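Genach hand grippers, pair with Oltik recording software
Reviewed after one month of use

I bought this pair in March to record household tasks for a small two-arm robot. Before that I used remote control with the Varma leader arms, and I still have them, so I can compare a little.

The idea is simple. You take one gripper in each hand, you do the task, and the software saves the movement and the video. The robot does not have to be in the room. For me this is the biggest advantage, as I can work in a normal bedroom and not only at the lab table.

Setup took me 15 minutes, most of it for pairing the left and right side. The manual is short and the part about calibration is hard to understand. I had to read it 4 times.

Folding was my main test. With the Varma arms, one pair of pants was a slow job and I felt tired after ten of them. With the grippers I recorded 100 folds in one afternoon. Jeans are the best material to begin with, the cloth is thick and the fingers hold the edge well. Thin shirts slip more often, and you must learn to pinch deeper.

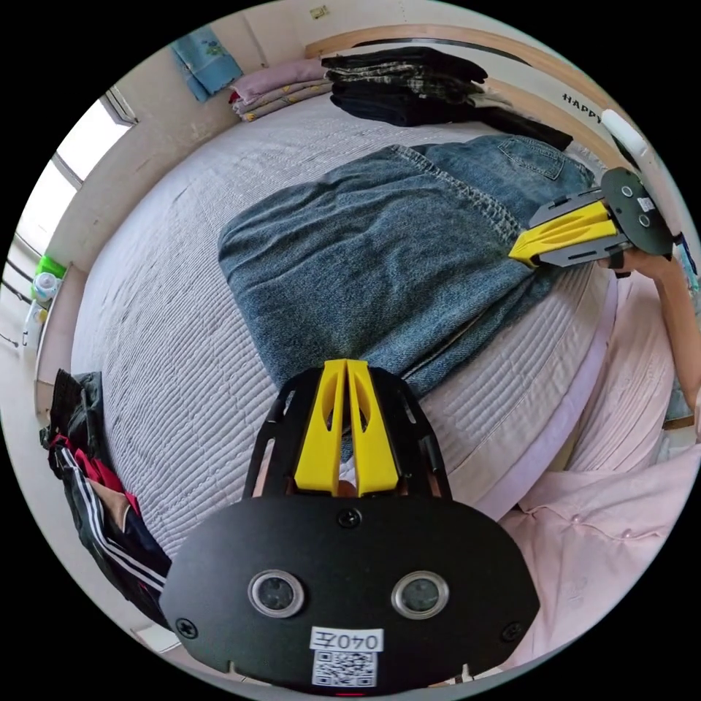
Can I use the recordings on a different robot arm?
Most arms will work if you mount the same fingers on them and the arm can reach as far as your hand did. Very fast wrist turns should be left out.

Now the weak points. The grip is made for a bigger hand than mine, and my thumb hurts after one hour. Oltik closed by itself two times and I lost one session – please save often. Also, you don't feel the limits of the robot, so it is easy to record a movement that it cannot repeat. From my 372 recordings I had to throw away a good number for this reason. With remote control this problem does not exist.

The spare fingers from Ronine fit too, but they are a little stiffer.

I would buy the pair again for cloth and kitchen work. For small screws and connectors I stay with the Varma arms.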